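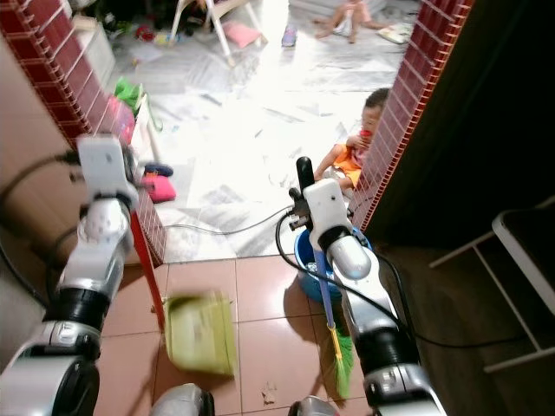

Two-arm unit with dustpan and broom at a tiled doorway.

Progress report to the Delaunay fund: floor cleaning automation, Lukura site
December 12, 2020 – by Nuwan Sikder

The Dultum unit has been in use at the Lukura nursery since March. Scope for this period was sweeping only. Mopping and toy pickup remain manual and are deferred to phase 2.

Sweeping was previously split among nine staff, each taking a 20-minute turn after meals. Those turns have been removed from the schedule. One person per shift now supervises the unit, holds the stop control and empties the dustpan. Staff asked that supervision count as a duty of its own, and the site manager, Didier Aubert, has agreed.
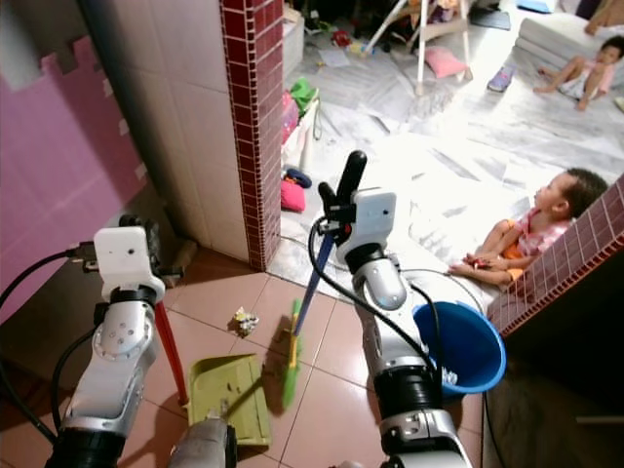
Small paper litter takes more passes than crumbs and is logged separately under fault code 2112. Prukon supplied revised grip settings for the long handles; results will be in the next report. Doorways are still slow – the change in floor surface affects broom pressure.

Two staff members reported that watching the arms is more tiring than sweeping. We propose shorter supervision periods and request that unspent training funds be moved to cover the extra handovers.

We use cookies to improve your experience. Accept | Manage settings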